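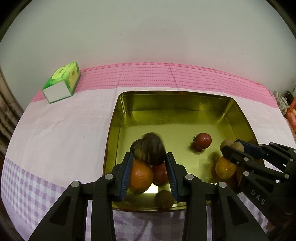 Away Days: What I Learned Following a Small Club's Cup Run

Category: Student Projects / Sports Journalism

Last updated: Monday, December 1, 2025

Okay, so my project was supposed to be on ticket pricing. That lasted until the second week, when Veder drew Rallamholm in the regional cup and my whole group chat went nuts. I switched topics that night and my instructor was nice enough to sign off on it (thank you again!).

My question ended up being pretty simple: does home field matter more in a knockout game than in a regular league game? I had always figured it did, because everyone says so, and because I've stood in the rain at Veder enough times to want it to be true.

How I did it

I went through old match reports for the league both clubs play in and pulled 200 games into a spreadsheet. The oldest season I used was 2000, which was as far back as the library's newspaper scans were readable. For each game I wrote down the home team, the score, whether it was league or cup, and the attendance if the paper bothered to print it. A lot of the time the paper didn't bother. Yusuf, the supporters' site, filled some of the holes, and where two sources disagreed I went with the newspaper.

Lautaro Riquelme helped me with the sorting formulas, which I would still be fighting with otherwise. He also caught that I had entered one whole season with home and away flipped - that was a fun evening. If you're doing something like this, check a few rows against the source before you type in the rest. I checked after.

Replays were a headache too. In the older cup format a tie went to a second game at the other team's ground, so one matchup could show up twice with a different home side. I kept both games and marked them with an R. Games settled on penalties I counted as draws, and I know some people will argue with me about that.

What came out of it

Home teams did better than visitors in both kinds of games, no surprise there. What did surprise me is that the gap was smaller in the cup. My best guess is that cup draws throw together teams from different divisions, and a much stronger visitor is going to win no matter whose bus ride was longer. When I looked only at cup games between teams from the same division, the gap looked a lot more like the league one, but by then I had so few games left that I wouldn't bet my lunch on it.

Attendance was the part I was most excited about and it gave me the least. The biggest crowd in my sheet was 2000 even, and I'm pretty sure somebody at the paper rounded it. Bigger crowds went along with more home wins, sure, but bigger crowds also show up when the home team is already good. I couldn't pull those two things apart with what I had.

The game itself

I went to the Veder game as my "field observation," and yes, I took notes, at least until the first goal. Rallamholm came out pressing high and Veder couldn't get past midfield for long stretches. Then Veder scored off a corner and the place got LOUD. It finished 2-2 and went to penalties, and Rallamholm won. So the home side was up, had the noise, had everything, and still went out. One game proves nothing, but I was grumpy the whole way home.

Something I did notice was how the home fans changed what the Veder players tried. After the goal the fullbacks kept bombing forward every time the crowd got going, and Rallamholm's second goal came right through the space they left. I'd love to look at that properly with video.

What I'd change

I'd start the data entry sooner, and I'd add travel distance as a column. The trip from Rallamholm is short, but the teams coming down from Rorkutow spend half the day on the road, and I treated both as the same kind of "away." I'd also like to talk to a few players. I plan to add the spring games in April and run the cup numbers again with the penalty shootouts split out.

The spreadsheet is in the class folder if anybody wants to poke at it. The flipped season is fixed!

14 shares | 3 comments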